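Mustow Color Names

By Montserrat Salinas
1/15/20

Mustow is a list of 898 everyday color names with the hex value people most often picked for each. The names come from a paper survey in Trujillo, typed up by hand. Spelling was left as written, so "grey" and "gray" are separate rows.

## Files

- names.csv: one row per name, 13 columns
- answers.csv: up to 2,000 rows per part, split by letter
- notes.txt: problems found while typing

Reds and oranges overlap the most. Use the spread column before merging any of them. 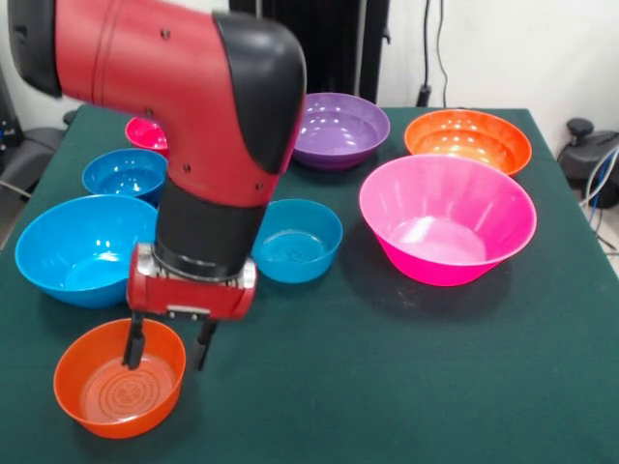

Plastic bowls in assorted colors on dark green felt.

## Known problems

Names with fewer than 15 answers have a blank spread. The greens were entered twice in March and the second pass is the one kept. Commas inside a name are quoted, which older versions of the Cillero importer get wrong.

## License

Free to use with credit.

Last updated: version 4, blank rows removed

Related
- Cillero CSV importer
- Himimport paint chart
- Trujillo survey forms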